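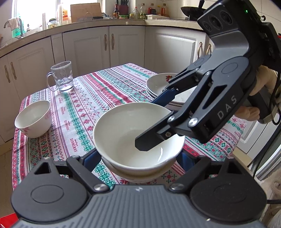

Fig. 1. Tableware on a dining table with a patterned cloth, lower cabinets and worktop behind.

February
By the course office, Pearce Domestic Studies

Unit 2: Clearing and storing tableware

1. Scope
This handout covers the sorting, stacking and putting away of everyday bowls, plates, cups and drinking glasses in a small kitchen. Cutlery and pans are dealt with in Unit 3. Students should have read the Skallero notes on shelf loading before the practical.

2. Terms
A nest is a set of bowls of the same profile placed one inside another. A stack is a set of flat pieces bearing on their foot rings. A place pair is a bowl standing on its own plate, as in the centre of Fig. 1. Place pairs are used for serving and are separated before storage. They take up the height of the bowl and the width of the plate, and so waste space on both counts.

3. Order of work
3.1 Empty all vessels. The glass mug in Fig. 1 still holds some water and goes to the sink first.
3.2 Lift each bowl off its plate. Hold the bowl by the outside of the wall where possible.
3.3 Sort by form, then by diameter, then by decoration. White ware with light floral decoration, such as the bowl on the left of the table and the top plate of the stack at the back, may be kept with plain white ware of the same size.
3.4 Build the plate stack at the back of the table, largest piece lowest. Lower each plate level - do not slide it across the one beneath.
3.5 Carry bowls and plates separately.

4. Load
The Puva plate used in the practical has a mass of 362 g. A shelf bearing 2000 g of plates should therefore be limited to five pieces, with the remainder moved to the next shelf. Leave 80 mm clear above the top piece for the hand.

5. Surfaces
A cloth softens contact between the foot ring and the table but can ruck under a heavy stack. Smooth it before stacking. Cloths with a strong repeat, such as the cross-stitch rows in Fig. 1, are useful in teaching as the bands give a line to set pieces against.

Worktops tend to collect cups, jars, bottles and boxes. Stacked cups may stay out if in daily use. Move cardboard away from the tap.

6. Practical
Use the Boron record sheet. Draw the table layout before and after clearing, mark each stack and nest, and enter the mass on each shelf. Hand in both drawings with the sheet.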